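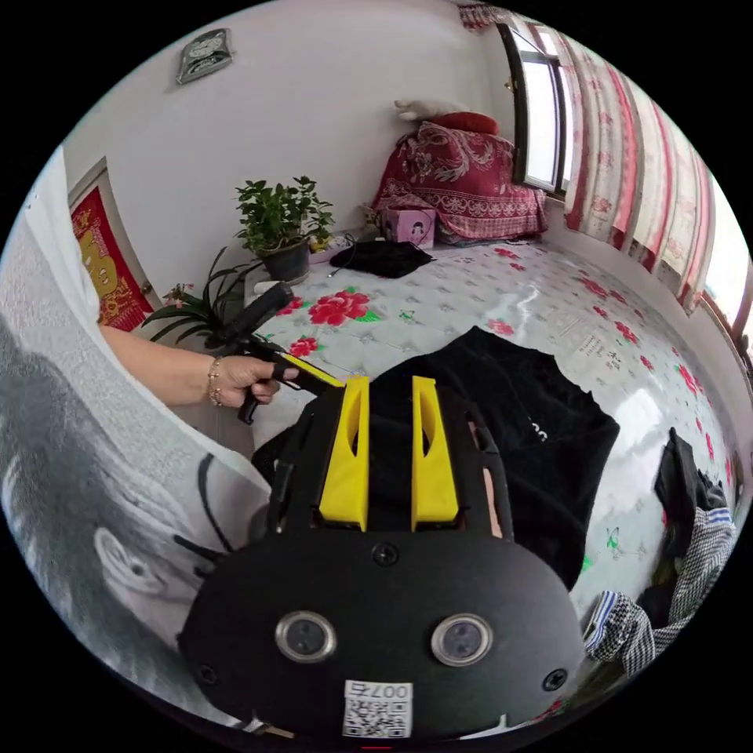

Recording rules for paired hand-held grippers

These rules apply to the Nimstead household set, release 2. They cover recording in bedrooms and other lived-in rooms with a left and a right gripper. Kitchens have their own sheet, kept by Chaminda Howlader.

Contents of this release

Episodes recorded: 3,978
Episodes kept after review: 3,903
Episodes withdrawn: 75
Frame rate: 60 per second
Tasks: folding, sorting and moving clothes on a bed or table

Withdrawn episodes stay in the index with a reason code. Their video is deleted.

Before recording

1. Get signed consent from every adult living in the home. A verbal yes is not enough.
2. Check that the unit label on each gripper matches the session sheet. Labels that end in 右 are right-hand units.
3. Wipe both lenses with a dry cloth.
4. Open and close the fingers five times. If one sticks, swap the unit and write down the new number.
5. Put away mail, medicine, ID cards and family photos. Leave bedding, plants, curtains and wall decorations as they are.

During recording

Start with both grippers in view of each other and hold still for two seconds. Keep fingers and sleeves off the lenses. Bracelets and watches may stay on if they don't touch the housing. Do not restage a dropped item; pick it up with the gripper and carry on.

If someone who has not signed walks in, stop. Mark the episode P2 and start a new one.

After recording

Upload the same day. File names use site, unit, then episode number. Do not rename files after upload, even to fix a typo; send the correction to Kanako Sakamoto and she will change the index.

Reason codes

P1 readable personal document
P2 person without consent
H1 left and right clocks out of step
H2 wrong unit number on sheet
L1 lens blocked for more than two seconds

Known problems

Daylight from windows washes out parts of some videos. We kept these. Right-hand units are listed before left-hand units in the index, which differs from release 1.

Changes to these rules go through Cirilo Meléndez. Removal requests from households are handled within seven days of receipt.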